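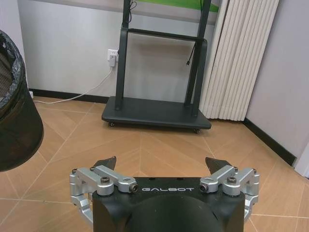 PUSTHORPE, 7th March – Fondard has published a revised service routine for two-finger grippers fitted to its Koker mobile handling cell.

The routine sets an inspection interval of 40 operating hours, down from the previous schedule of once a month. Technicians park the arm with the jaws open, isolate power at the base and check each socket screw in the linkages with a torque driver. Fingertip pads are wiped, measured and replaced as a pair. The jaws are then cycled 20 times at low speed before the cell goes back to work.

The change follows a review of 3,974 service records, in which loose linkage fasteners were the most common fault.

"Most of the lost time was in re-zeroing the jaws after a screw had backed out," said Catrin Prothero, service manager at Fondard. "A check takes some 2 minutes a side."

Iolo Parry will run technician training at the Gape workshop until September. The routine is available to current service customers on request.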